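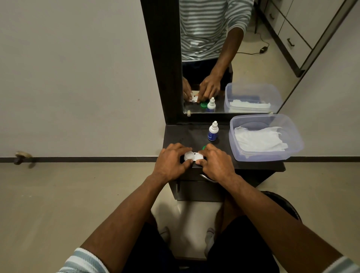 Staff meeting, Ulero lens care unit, packing side
March 19, 2020
Present: both packing shifts, case line, stores, maintenance, two from Overgaard office. Chair as usual. Apologies from the Clokholm depot.

1. Last minutes
Agreed. One fix – the December stock figure for lens cases should read 2,173, not what was printed.

2. Case line, capping by machine
Dalimska cell goes live after the current order. It sets the two caps on each case, presses down, passes to the tray. Filling and labeling of bottles stays as is for now.
Office: no jobs cut on this. Seven people move off hand capping. Four to inspection, three to be trained on the cell (loading, clearing jams, restart).
Question from the floor, is inspection the same pay grade. Office thinks yes, will put it in writting before anyone moves.
Night shift asked who gets called if the cell stops after maintenance goes home. No answer yet. Not happy with that, and said so.

3. Trial results
Trial batch was 1,363 cases. 16 rejected, nearly all caps seated crooked on one side. Hand capping on the same day was a bit better but slower. Maintenance says the gripper pads wear and want changing more often than the manual says.
Packers pointed out that by hand you feel it when a cap is not down. Cell only knows the force number. Suggest a person checks first tray of every run by touch, both sides. Agreed, goes in the work sheet.
Also customers open and close these at home with fingers, sitting at a mirror, often no lenses in. Too tight is a complaint same as too loose. Office to ask for a looser setting to be tried.

4. Wrists and breaks
Hand cappers have had sore thumbs for years, glad to see that go. But inspection is all sitting and looking – request to swap places every two hours. Chair will draft a rota. Break times stay where they are untill then.

5. Training
Two sessions per person, in work time. Those who miss one get another date, nobody put on the cell alone before both are done. Sheets are only in English at present, translations asked for.

6. AOB
Stools on packing side still the old ones. Stores has the order form, needs signing.
Noise near the cell – maintenance to measure it with the guard closed.
Locker keys, see notice board.

Next meeting after first full week of running. Actions for office: pay grade letter, night call-out, cap setting.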